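Choosing between two grippers for PC teardown and rebuild: swap hardware or sort out the cameras first?

13 June 2019, by hollowshaft

We have a small test cell in Brerkholm where we take desktop computers apart and put them back together with a robot. The work covers hard drives in their carriers, memory, the processor, and whatever expansion cards are fitted. We call it the Carnegie cell after the street it is on. I have until the end of the month to recommend one gripper and one camera setup for all of the case work, and I would like to hear from people who have done similar comparisons before I write it up.

The two candidates are quite different. One is a stock black gripper with a camera module on top of it. The other is blue, with a long narrow finger, and I have mostly been using it on a peg board so far. Each one has its own camera at the wrist, and we also have a fixed camera looking at the table from the side. Everything runs from a Hirow controller, which I can't change.

The computer lies on its side on a slotted table with the inside facing up. Parts go to and from a gray printed fixture plate next to it. The hard part is getting down between the drive area and the cables without dragging a cable along. When the gripper is over the drive area, the fixed camera sees the gripper well and the fingertips badly. If I raise the fixed camera, I lose sight of the near side of the case.

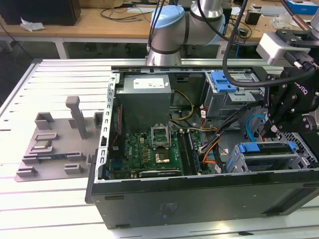
What I have compared so far

I ran the same short list of jobs with the black gripper over and over: approach the drive, close on the carrier, lift, hold, lower, open. Out of 40 attempts I wrote down almost 10 that I would call bad. Most of those were sideways errors at the start. The grip was fine once the fingers were in the right place. I did not change the force setting during this, and I kept the speed at 70 percent.

I also tried with only the wrist camera and then with only the fixed one. The wrist camera was better for the last bit of the approach. The fixed one was better for noticing that a cable had moved into the way. Neither was good enough alone. Using both means I have to keep two calibrations up to date, and I have been bad at keeping up with that.

The blue gripper has not been tried in a computer case yet. I set up a plastic board with square openings, standing upright, and practiced with a cube-shaped block. The idea was to get a feel for how accurately I can line up the finger with an opening using only the picture from the wrist. The finger is long enough that it takes up a good part of the lower view, so anything low on the board tends to end up behind it. The other nuisance is the metal panel at the back. It reflects a bright band up the middle while the area above the rail goes nearly black, and auto exposure does not know what to do with that.

So my questions are these. Is a long thin finger worth it for getting into a case, given what it does to the camera view? Would you fix the cameras first and then compare grippers, or the other way around? And has anyone got a sensible way to score this kind of test beyond pass and fail?

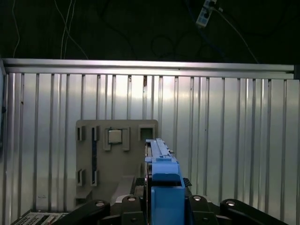 Archie MacRitchie

Fix the cameras first. If your bad attempts are mostly sideways errors at the start, you have a measurement problem, and a different gripper will give you the same errors with a different set of fingers. You may even end up picking the gripper whose calibration happened to be fresher that morning.

I did a comparison like this at Clirton, on power supplies and drive cages, and had to throw out the first half of it for that reason. What I do now:

1. Before each session, touch the fingertips to a known point on the table and compare with where the software thinks they are. Write the offset down. If it is more than 2 mm, stop and recalibrate.

2. Lock the exposure on every camera. Auto exposure will hunt whenever something shiny comes into view, and the inside of a computer case has plenty of bare metal. Set it for the part you are going for and let the rest go dark or bright.

3. Cover the reflective background if you can. Matte gray cardboard is fine. You don't need anything special.

4. Do the jobs in mixed order. If you do all the drive work first and all the memory after, you will be better at the second one just from practice, and it will look like the gripper did it.

On the long finger: I like them for reaching down beside things and I don't like them for holding anything with weight. The tip moves when you load it. A drive in a plastic carrier is not heavy, but the carrier has to line up with the cage, and a bit of flex at the tip turns into an angle at the other end of the drive. Test it with the real part before deciding. A block in a board tells you about alignment and very little about stiffness.

For scoring, I use four results. Clean, done with a correction, done after a retry, and failed. I also note which camera the operator was looking at when it went wrong. That last column was more useful to me than all the others. It means somebody has to sit and write, or you have to go back through the recordings, and I know people skip it.

One more thing about the cables. Tie back whatever you can and then do a set of runs with nothing tied back. Report them separately. If you mix them, the result depends mostly on how the cables happened to fall.

gantryman

Just get the stock gripper. Long fingers bend. I had a set printed and they bent. Also check your payload settings in the controller, people forget this when they change tools and then blame the gripper.

hollowshaft

Thanks both. I did the touch check this morning and the offset on the black gripper was over Archie's limit, so that explains some of it. I have recalibrated the wrist camera and locked the exposure. The fixed camera I left where it was, but the exposure on that is locked now too.

I went back to the drive with the same gripper and the same speed. I have not done enough runs to give a number and I don't want to quote one that I'll have to take back. The start of the approach feels better. What I can now see is a separate problem with the height. From the side I can tell that the drive is over the case, but not how far it is above the cage. The blue carrier against the gray metal is easy to pick out, it is the depth that I can't judge.

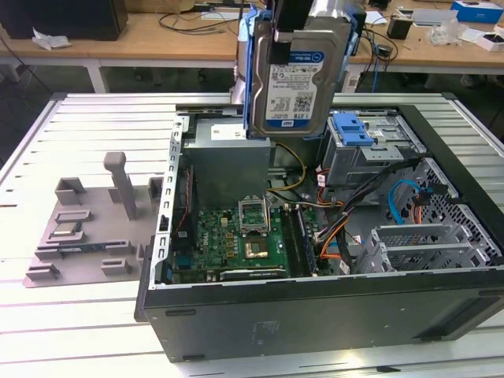
Hard drive in its blue carrier, held above the open case by the black gripper.

The payload setting in the controller was correct, I checked. I will try the long finger on a carrier next, and I'll do the cables both ways as suggested.

tenmilbolt

A couple of points on depth, as it hasn't been covered.

A single fixed view from the side gives you height fairly well if the camera is level with the thing you are looking at. Once you put it up high and tilt it down, height and distance get mixed together and you have to guess. You could lower it, but then the wall of the case hides the inside. That leaves you with a second fixed view. Put it at a right angle to the first, looking along the case from the end, low enough to see the top edge of the drive cage. It doesn't have to be a good camera. You only want to see the gap close.

If you can't add a camera, use the controller. Have it go to a fixed height over the cage before you hand over to the slow approach. Teach that height by lowering a drive by hand until it just touches, then backing off by a known amount. From then on you know how far you have to go and you can watch the number. We did this for a long time before we got the extra camera, and I'd still do it with the extra camera.

I don't agree that you should always fix the cameras before comparing grippers. You should get the calibration right, yes. But the two grippers block different parts of the view, and that is part of the gripper. If you move the wrist camera to suit the stock gripper, then compare, the long one will come out badly for reasons that have to do with the mount. I would let each gripper have its own best camera position, write down what that was, and compare them as complete setups. Your report is going to recommend a complete setup anyway.

About long fingers, they are not all the same. Look at where it bends. If the finger itself is stiff and the play is at the base, you can sometimes shim it. Push the tip sideways with a spring scale and watch the base while you do it.

Comments

rivet_b: The retry column is a good idea. We only had pass and fail and our two grippers came out exactly level, which was no help to anyone.

gantryman: Mine bent in the middle, not at the base. For what it's worth.

Archie MacRitchie: I'll go along with tenmilbolt about comparing complete setups, as long as the calibration check is done on both on the same day. My trouble was that it wasn't.

lowpoly: Does the Hirow let you log gripper position along with the video? Ours is an older one and we ended up filming the screen of the pendant.

hollowshaft: It does, but the timestamps don't match the cameras. I clap the gripper open and shut at the start of each run and line them up by that.

lowpoly: OK, that will do for us too.

Contact the moderators | Copyright 2019 | Back to top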